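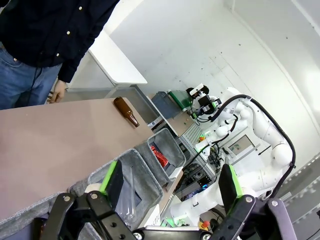
About us

Hello, and thanks for dropping in! I'm Eirlys Voyle, and I look after the collecting side at Zindosar, so if you've ever wondered who decides that a robot needs to see yet another bottle lying on its side, I'm afraid it's me.

We make examples. A learning system needs to be shown a job many times before it gets any good at it, and somebody has to sit down (or stand up, mostly) and do the showing. We take everyday objects, put them on a table, and guide an arm through picking them up and putting them in felt bins. Every go is recorded from start to finish, and at the end of the day we look through what we've got, throw out the duds and write a line or two about each of the ones we keep. Then it all goes off to whoever asked for it.

We started in May with one table and a box of recycling from home. I still think recycling is the best stuff to practise on. Bottles roll, wrappers crumple differently every time you touch them, and clear plastic is a pain for any camera – you end up squinting at the recording yourself, wondering where the thing ends and the table begins. Customers used to send us lovely neat blocks and ask for those. We'd do the blocks, and then we'd slip in a batch of crisp packets and they'd come back asking for more of those instead.

The big job at the moment is Virnitz, our sorting set. As of Jul 28, 2018 it holds 526 finished recordings, of which 331 are sorting into bins and the rest are odds and ends like standing things upright or handing them over. We asked for 515 by the end of the summer, so I'm feeling rather pleased!

How a session goes

People do ask, so I'll tell you. One of us lays out the objects and steps back. Another guides the arm. We swap over often, because everyone has their own way of going in for a grab and we want all of those ways in the set. I come in low and slow, others swoop. If the objects always landed in the same spots the system would just learn the spots, so whoever is laying out has to be properly untidy about it, and being untidy on purpose is harder than you'd think. I catch myself making nice rows all the time.

We keep the misses too, by the way. A grab that slips and gets tried again is worth having, as long as it's labelled as a miss. What we do bin is anything where the person guiding lost track of what they were meant to be doing, or where the note doesn't match the recording. Moreira, the little labelling tool we wrote for ourselves, catches some of that. The rest we catch by eye, with tea.

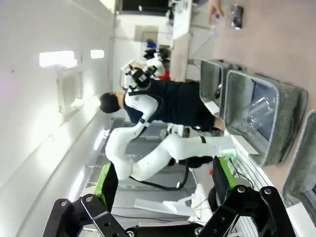
Tamsin reckons the notes matter more than the recordings: you can always film another bottle, she told me, but a wrong label sits in the set for years and teaches the wrong thing every single time it's used. I argued with her for most of an afternoon and then went back and checked a whole batch of mine. Four had the wrong bin written down. So now every note gets read by a second person before it goes out, and she's been very good about not mentioning it.

Who we work with

Mostly small teams who are building something that has to handle real objects and haven't got the room or the patience to gather their own examples. Grostar was our first proper customer and they're still with us – their request sheets are the best I've ever had, with a sketch for each task and a plain list of what counts as done. If you're thinking of writing to us, that's the sort of thing that helps. Tell us what the objects are, where they should end up, and what you'd call a mistake.

You're welcome to come and have a go at guiding, too. Wear sleeves you can push up, and allow a bit of time for it, as the first few tries are always clumsy and then people don't want to stop. Drop us a line through the contact page and I'll find you a slot.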